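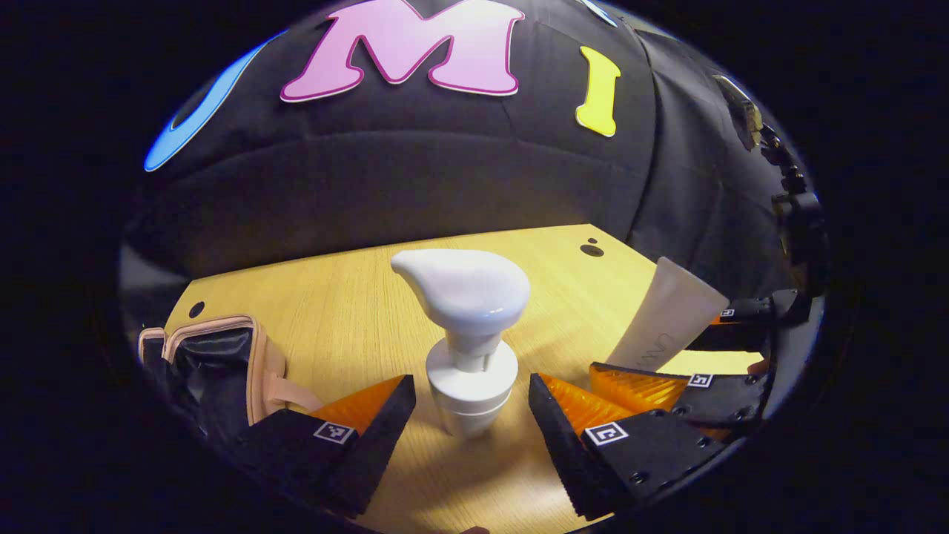 The pump bottle and the squeezy tube, just before the grippers close. Letby open day, Sunday afternoon.

Cederov hand-held grippers, tried at the Ruggiero open day

I went to Letby mainly to see the Cederov grippers, which I had read about but never held. Ruggiero had them out on a table at the back of the hall with a queue of people waiting for a go. They are sold as a pair, one for each hand, and the idea is that you do an ordinary job with them while they record what your hands are doing. The recordings are then used to train a robot arm. You pay £933 for the pair, not including the laptop you need to run them.

The open day ran from ten until four. I got there after lunch and waited 19 minutes for my turn. Dario Caputo was running the table and gave each person a quick talk first: how to hold the handle, how far to squeeze, and to keep the square markers on the fingers clean and uncovered. The software uses the markers to work out how far the fingers are open, so a thumb over one of them spoils the recording. I did this on my first go and had to start again.

The job was to tidy some toiletries into a pouch. It sounds simple and it took me far longer than it would by hand. The white pump bottle was the easiest thing to pick up. The fingers have orange ribbed pads on the inside, and these bend around whatever you are holding, so you don't need to be very exact about where you grip. I took the bottle by the body, below the neck. The first time I tried to take it by the pump head it turned in the grip and I had to put it down again.

The tube was harder. It is soft and flat at one end, and if you squeeze in the middle the ends swing. Dario's advice was to take it near the cap, and that worked better. The pouch was the worst of the lot. You have to hold the mouth open with one gripper and put things in with the other, and I dropped the tube on the table twice before it went in. The woman after me, Manuela Longo, did it first time. She had used a similar pair at work and said the knack is to move your whole forearm and leave the wrist alone.

On the good side, the grip is very secure once you have it. The pads have enough give that I never felt I was about to crush anything, and there is no motor in the way, so you feel the object push back through the handle. The squeeze is light. The lens takes in a great deal — you can see most of the table and the cloth behind it when you watch your own clip back, although straight edges come out badly curved. It took me a minute to get used to that.

Against that, they are heavy. Each one weighs 948 grams according to the card on the table, and by the end of my turn my right wrist was aching. I would not want to do a full morning with them. The two grippers also get in each other's way when the things you are picking up are close together. I knocked one against the other several times. The fingers are fairly bulky for small objects and I doubt you could do much with a hair grip or a coin.

The handles come in one size. I have small hands and could reach the trigger, but only just. Ermanno Vitale, who was behind me in the queue and is well over six feet, said his knuckles rubbed against the housing.

After the hands-on part there was a short demonstration of an arm doing the same sort of tidying. It was at the other end of the hall, and by the time I walked over the chairs had gone. I watched 7 attempts from the side. It managed five. The two it missed were both on the tube, which made me feel better about mine. Tullio Leone answered questions afterwards and was straightforward about how many recordings it had needed, and about the fact that a different table under different lights would mean making more.

As an open day it was well run. Parking was free, the tea was not. I would have liked a longer turn, and a stool, and it would have helped to have the steps printed on a sheet so you could read them while you queued. The next one is at Trivbridge in September and they said there will be two tables.

Would I buy a pair? For our workshop, no, at least until there is a lighter version. If you already have an arm and need recordings of two-handed jobs, they are worth trying in person first. Take your own objects if you go. Dario let one man use his glasses case and it seemed no trouble at all.

Four out of five for the day, three out of five for the grippers.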